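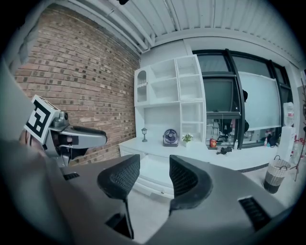 The Mergate room: lamp, fan and potted plant on the long white counter.

Zusau: tidying a shared room, shelf by shelf

Zusau is a collection of short entries about putting things away in a room that a good many people use and no one in particular is in charge of. Each entry follows one thing from wherever it was left to wherever it ended up, with pictures and, in most cases, a written note from the person doing the tidying. It grew out of a very ordinary wish to know where the mugs were (they were in four places), and it has got rather bigger than any of us expected, so please forgive the length of this file. There is a lot of room in it, if you see what I mean.

What is in the collection

There are 3,015 entries in this release. Of these, 2,629 come with a note. The rest have pictures and place names only, usually at the end of a long afternoon when the writer had run out of things to say about coasters. Things are sorted under 40 names, and I have tried to keep these to the words you would use when calling across the room to somebody: "fan", "basket", "plant pot", "packet". Where two people called the same thing by different names, the commoner one won and the other is kept in names_other.txt.

The room

Everything was done in the one room at Mergate. It has a red brick wall down one side, a white ceiling with the pipes showing, and built-in white shelving against the back wall with a long low cabinet beneath it. The top of that cabinet is what we call the counter, and you will meet the word in nearly every note. The window on the right is a big dark-framed one with a frosted panel over part of it, and you can see through the lower glass to the office next door, where the black chair is. Nothing from next door is part of the collection, tempting as some of it was.

The water dispenser stays near the window in every entry and is never moved. The woven basket, on the other hand, moves quite a lot. It is the one with dark bands and handles, and the notes call it "the basket" throughout. If a note says "by the water", the basket is on the floor near the dispenser.

Place names

counter: the top of the long white cabinet
cubby: any of the open square compartments above it
arch: the rounded-top compartment at the upper left of the shelving
bay: the wider open space under the cubbies
floor: anywhere on the floor, including beside the dispenser
basket: inside the woven basket

We did begin by numbering the cubbies, but Gashaw, who share the room with us, count from the right and we count from the left, and after a month of crossed wires I took the numbers out. If you find a stray "cubby 3" somewhere, treat it as plain "cubby".

How a session goes

Most sessions begin by clearing the cubbies out completely. It makes more work, I know, but things do lurk at the back, and it is much easier to agree on where something should live when you are looking at bare white squares. 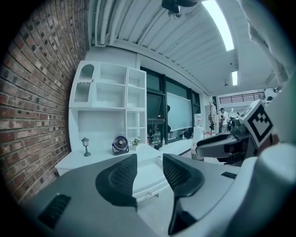
Reading the notes

The notes are in plain English and have been left much as they were written, apart from spelling. Some are only a few words ("lamp back to counter, left end") and some go on at length about whether the fan ought to be near the plant. I have kept those too. I find them good company, and they do tell you how people decide on a home for a thing, which the short ones don't.

Each note has a mood line at the top, marked sure, unsure or argued. "Argued" means that two people disagreed about the place, and both views are given with the final choice last.

Known gaps

The entries recorded in November are thin on evening light, as we packed up early that month. Cupboards with closed doors hardly feature. The small black things that lie flat on the counter are badly named in the older entries, where you will find "black thing", "the flat one" and, twice, "that". I have been going back through them when I have an hour to spare, and would be very glad of help.

Files

entries/ one folder for each entry
notes/ the written notes, in plain text
places.txt the list given under Place names
names_other.txt the names that lost
changes.txt what has been altered since the last release

Using it and getting in touch

You are welcome to use Zusau for teaching, study or your own curiosity, and to pass it on, so long as this file goes with it and you mention Fimutton, who look after the copies. If you correct a name or a place, please send the correction back so that the next person has it as well.

Questions, mistakes and strong feelings about where a fan should go can be sent to Horațiu Crăciun, care of Fimutton. Mornings are best. I answer everything, though in the busy months it can take me a little while.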